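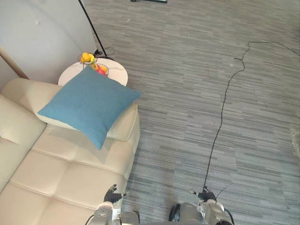 Head camera, sofa end. Blue pillow on the upper part of the sofa, cable on the carpet at right.

June 24, 2022. Evaluation of the Gusel two-arm household package, supplied on trial by Cletovwood. Entry by C. Mac an tSaoi for the Postent working group.

The purpose of the session was to review the pillow placement routine and the room survey routine under the trial license. The package was operated in the furnished room with the standard settings. No changes were made to the vendor's configuration files before the start, and the arm speed limit was left at level 2, as recommended in the installation manual.

The cable remains the principal concern. It crosses open floor and leads up to the right arm, and the slack is not managed by any part of the kit. The sales literature describes the package as suitable for "unattended household operation." The working group should not accept that wording until the supplier has stated in writing how the cable is to be routed. Ní Mhurchú has a ceiling boom in storage that might be borrowed for comparison. Request to be sent.

Pillow routine. The routine requires the operator to mark a target location on the tablet and to confirm it before the arms are enabled. The confirmation screen is clear. The target marker is less so, as it is drawn in pale gray and is difficult to find against light upholstery. I have asked for a color setting. The manual refers to such a setting in section 4, but the menu in our version does not contain it.
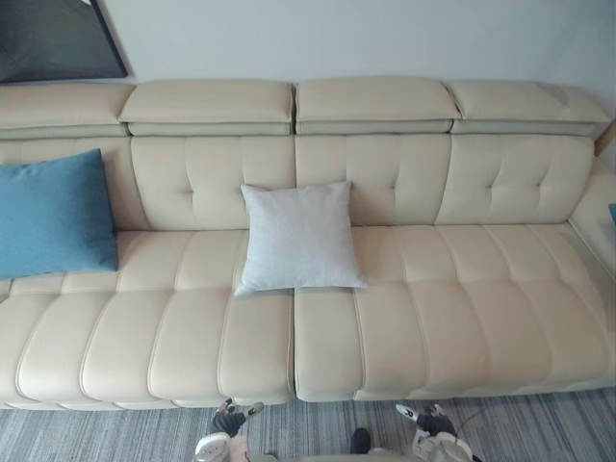

Front approach to the sofa, arms low. Light pillow near the middle, blue pillow at the left end.

The front approach is the position the manual prefers for any work on seating. Both pillows are within the head camera's field from here, although the blue one is partly lost at the left. The software permits a pillow to be selected when only part of it is in view. The supplier should explain how the grasp point is chosen in that case. The light pillow is also a useful test item because it differs so little in shade from the leather, and it should be kept in the set for the remainder of the trial.

Quilted and tufted surfaces are not mentioned anywhere in the supplier's list of supported furniture. The list reads "sofas, smooth or woven." Colm to write to Cletovwood and ask under which heading ours falls. Please do not assume an answer in the meantime.

Survey routine. The survey produces a floor map and a list of surfaces. Export completed under job number 473. The file opened correctly in our own viewer once the units were changed from inches to millimeters by hand. The units ought to be recorded in the file header. 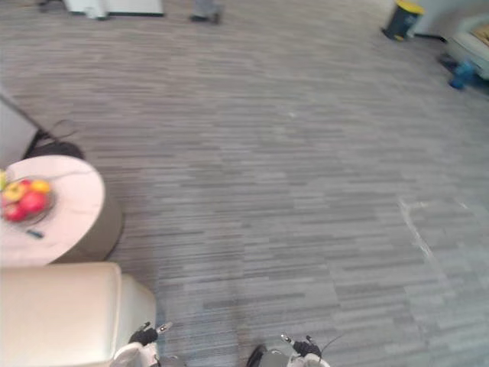 Survey position over open carpet. Side table with fruit bowl at left, staff member at far side.

The safety zone must be checked against positions of this kind. At the far side only the legs and feet of the person are in the head camera's view, and the manual does not say whether that is sufficient for the system to register a person. Until this is answered, the rule for this room stands: one operator at the stop button whenever the arms are enabled. The bag beside the table should also be entered on the obstacle sheet, with its strap noted separately.

Cost. The quotation is $3,189 for the extended trial, with training excluded. The present license runs to November. I do not recommend signing the extension before the cable and safety zone questions have been answered.

Outstanding: marker color; units in export header; supported furniture list; loan request to Ní Mhurchú; copy of the quotation to be filed with this entry.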